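Unit 5: Wrist Cameras, Frames and Grasp Planning for the Two-Arm Cell

Handout for the lab section. Read before Sunday. Section numbers follow the slides; 5.3 was dropped this term and the rest have not been renumbered.

5.1 Frames

The cell software keeps a tree of coordinate frames. The root is the table frame, with its origin at the left back corner of the tabletop, x pointing right, y pointing toward the operator, z up. Each arm has a base frame fixed to the table frame. Each wrist camera has a frame fixed to the last link of its arm. The base-to-table transforms are measured once and stored. The camera-to-link transform comes from hand-eye calibration and is the one most likely to be wrong.

Write T_ab for the transform that takes coordinates in frame b to coordinates in frame a. A point seen by the left wrist camera is brought to the table frame by

p_table = T_table_base * T_base_link * T_link_cam * p_cam

T_base_link is computed from the joint readings at the time the picture was taken. Using the joint readings from the time the picture was received is the most common error in the lab reports. At a link speed of 200 mm/s, a delay of 50 ms moves the estimate by 10 mm, and a grasp on a small block will miss.

The Makris driver stamps both streams with the same clock. Look up the joint state by image stamp and interpolate between the two nearest samples. Do not take the latest one.

5.2 Masking the gripper

A wrist camera always sees its own fingers. They sit at the bottom of the image and move only with the opening width, so the region they cover can be computed from the finger model and one joint value. Flernham builds this mask for every image and removes it before segmentation. If the mask is too small, a strip of black finger is left over and the segmenter reports it as an object that follows the camera wherever it goes. If the mask is too large, an object between the fingertips is lost just before the grasp. 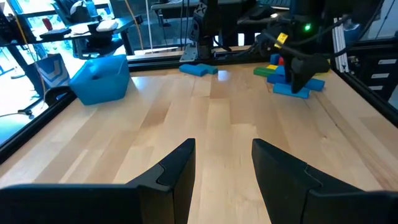 The second arm is a harder case. Its position is known from its own joints, but its cables are not in the model and their shape changes with the pose. Flernham handles this by growing the projected arm outline by 16 pixels and marking the result as unknown. Unknown is a separate label from free. The planner may not place a grasp in an unknown region and may not assume the region is empty. Several groups last term merged the two labels to save memory, and their planners drove one gripper toward the other.

5.4 Segmenting blocks

Color is a useful first cue for painted blocks and a poor last one. Two blocks of the same color that touch will come out as a single region. The Bokham module splits such regions in two steps:

Step 1. Fit planes to the depth points inside the region. Faces at different heights are separated here.

Step 2. For each remaining face, fit a rectangle and compare its sides with the known block sizes. A face that matches no size is cut along the strongest edge and fitted again.

Step 2 fails when a face is partly hidden, as the visible part may match a smaller block by accident. The module lowers the confidence of any rectangle that shares a border with an unknown region. Keep this rule when you write your own version.

Glare from the tabletop is a second source of error. Reflected window light moves with the camera, while a real edge stays fixed in the table frame. Taking two views from different poses and keeping only the edges present in both removes most false edges.

5.5 Ordering the grasps

A stack is stored as a directed graph. An edge from A to B means that A rests on B. Only blocks with no incoming edge may be picked. Among these, the planner takes the one with the largest clearance on both sides of the grasp axis, measured against the finger thickness plus a margin.

After each pick the graph is rebuilt from a new image. Updating the old graph in place is faster and is not accepted in this course, as blocks shift when a neighbor is lifted.

Only one arm may hold the lock on the pile region. The other arm may move and may look. The lock is released when the holding arm is clear of the region, and not when its gripper closes.

5.6 Exercises

1. Derive the position error caused by a 1 degree rotation error in T_link_cam at a camera distance of 300 mm.

2. Run the Fuvville log through your segmenter with the mask growth at 0, 8 and 16 pixels. Report the number of false objects for each.

3. Give a stack of four blocks for which the clearance rule picks a poor first block. Propose a change.

Reports go in the course folder by 1630. Include the commit you ran.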